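4.3 Water, bags and bottles: the clutter problem

Claims that household manipulation is close to solved usually rest on tasks picked by the people making the claim. A cup is moved to a shelf, a towel is folded once, and the success rate is reported over trials in which the cup and the towel began in much the same place. We wanted to know what happens with the chores that are left over when the easy ones have been taken out.

The Punden set was built for that purpose. It holds 2,129 attempts at ordinary tidying and carrying chores, of which 1,787 were kept after review. The rest were dropped for missing start or end states, and we did not fill them in. Two policies were compared, Okik and Stodari, both trained on demonstrations made with hand-held grippers and both run without changes to their published settings. Each was given 80 attempts per chore. An attempt counted as complete only if the object reached its place and nothing else was knocked over, a rule that earlier work often leaves out (Rautiainen, May 2023).

Neither policy did well on carrying water. Okik tended to close on the cap of a large jug and leave the handle alone. Stodari found the handle more often but chose a lift that would have suited an empty jug. Both did better with small bottles standing apart, and both got worse when bottles stood close together against glass. Hilkka Kettunen, who reviewed the failures independently, put many of these down to reflections being read as free space. We think she is probably right, though our data cannot separate that cause from poor depth estimates on clear plastic.

Figure 6 gives an idea of what a policy has to sort out before it moves anything. 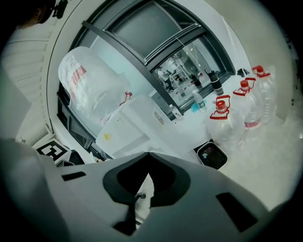

Figure 6. Window corner with bottles along the sill, three large water jugs with red handles on the floor, and a bulging clear plastic bag on top of a white appliance.

4.4 What the numbers do not cover

A person asked to clear such a corner would decide what counts as trash, what is still in use and what is too heavy for one hand. None of these decisions is scored in our protocol. The policies were told which object to move and where to put it, so the results should be read as an upper bound on usefulness.

We also doubt that more of the same data will close the gap. Adding more than 3,000 further demonstrations to Okik's training helped with single bottles and made no clear difference for jugs or soft bags.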